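# How to shop the Narside sales without losing a weekend

Set a budget before you leave. Mine was 90 pounds, and it survived until Tanner.
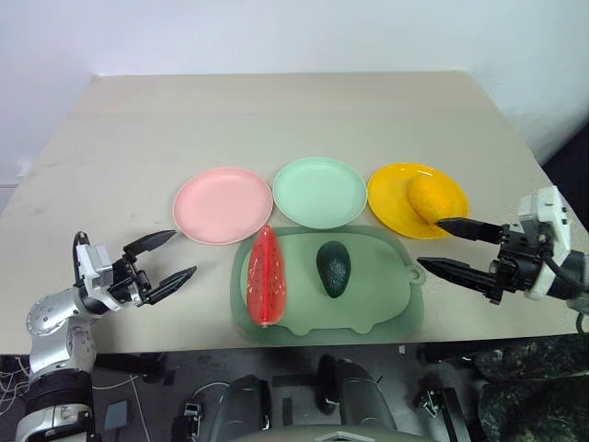

*Reading time: shorter than the till queue*

1. Be at the north doors by 10. Olex puts its kitchen bits out first and they go quickly.
2. Photograph the old price tag. "Was £120" can be a work of fiction.
3. Keep receipts in one pocket. Ketenmont refunds nothing without one, however sad you look.
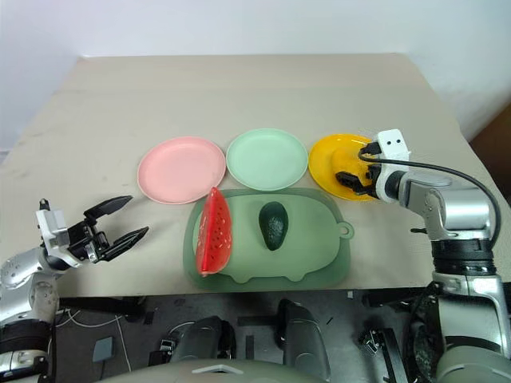

*Pink, green and yellow plates, with a watermelon slice on the board.*

4. Leave by lunch. The car park holds 277 cars and everyone wants out at two.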